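About Us: Peixoto Cell Care

Looking after two-armed robot cells for small shops, from our bench in Padton 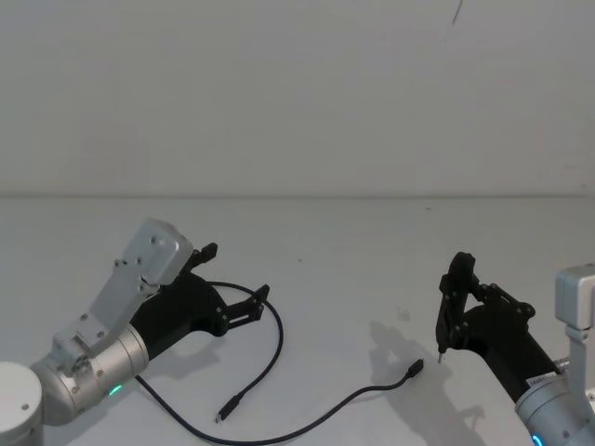 Two arms and a loose black cable at the Padton bench.

We're a small service shop, and we've always been happiest with one kind of machine: the two-armed cell on a plain table, the sort that does fiddly assembly work all day long. Margarida Louro opened the doors in June with a secondhand cell from Unby and a drawer full of cables (she still has the drawer!), and we now look after 176 cells for customers large and small.

Every cell that comes to us gets the same unhurried visit. We power down, unplug the gripper leads, check each connector for bent pins, tighten the bracket screws, and then bring the arms up one at a time, slowly, before we let them work near each other. Our checklist, which we call Kindeck, has nine pages, and yes, we do read all of them.

You're very welcome to stop by and watch. Call ahead and we'll put the coffee on.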